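HIDCOMBE TENANTS' ASSOCIATION
Minutes of the ordinary meeting, Tuesday, August 18, 2026
Ground floor meeting room

Present: Barbara Kalinowski (chair), Konrad Sadowski, Aniela Krawczyk, Bartosz Sowa (minutes)
Apologies: Bożena Witkowska

1. Last minutes
Accepted. Konrad wanted "the landlord has promised" changed to "the landlord has said." Changed.

2. Water bills
Barbara read out the letter from Ostrowski, who manage the building. It says the rise in the shared water charge is down to "seasonal use." The extra comes to $1,620 over the billing period. Aniela asked which season, as the period covers parts of three. Konrad said the same words were used last November about the heating.

The letter came with a chart. The chart has no numbers up the side. Bartosz asked whether anyone could tell from it how much water was used. No one could.

Barbara has asked twice for the meter readings and got the chart both times. Agreed that she asks again in writing, for readings only, and that we do not sign off on the charge until they come. Konrad expects another chart.

3. Leak survey
Ostrowski propose hiring Grestby to look for leaks. The quote covers "up to 51 access points." Aniela went through the floor plans and can't see how anyone gets to that many without counting closets. She also pointed out that the quote does not say what happens if a leak is found, only that the looking is paid for either way.

Konrad was in favor of the survey in principle. The stain on the second floor landing has been painted over and has come back. Barbara said a plumber with a ladder could start there for a good deal less.

Vote on accepting the quote as written: one for, three against. Barbara to ask for a smaller job covering the landing and the two risers next to it.

4. Remora meters
Flyer received for the Remora meter, one for each apartment, read by phone. The flyer says tenants will "see savings from day one." Bartosz asked what would be saved on day one. The meters measure water; they do not use less of it. It was also unclear who owns the readings and who pays when a battery dies.

Roughly 77 apartments would need one. No price given. Left until there is a price.

5. Kitchens
Konrad asked that kitchen countertops be added to the list for the fall walk-through, mainly for the seal where the counter meets the wall. Ostrowski's last walk-through marked every kitchen "satisfactory," including two the inspector did not go into. Agreed. Tenants to send their own notes and photos to Aniela.
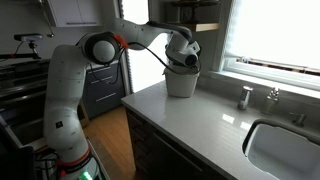 Item 5: kitchen countertop with white plastic container.

6. Any other business
Bike room key: still one key. Bożena sent a note asking for a second. Ostrowski say it is "in hand." Barbara to find out whose.

Laundry room timer runs fast again. Konrad timed it against his watch and will do it once more before we write to anyone.

Next meeting to be set when the meter readings arrive, or in November if they don't.

Hidcombe Tenants' Association | Contact the secretary | © 2026 | Back to top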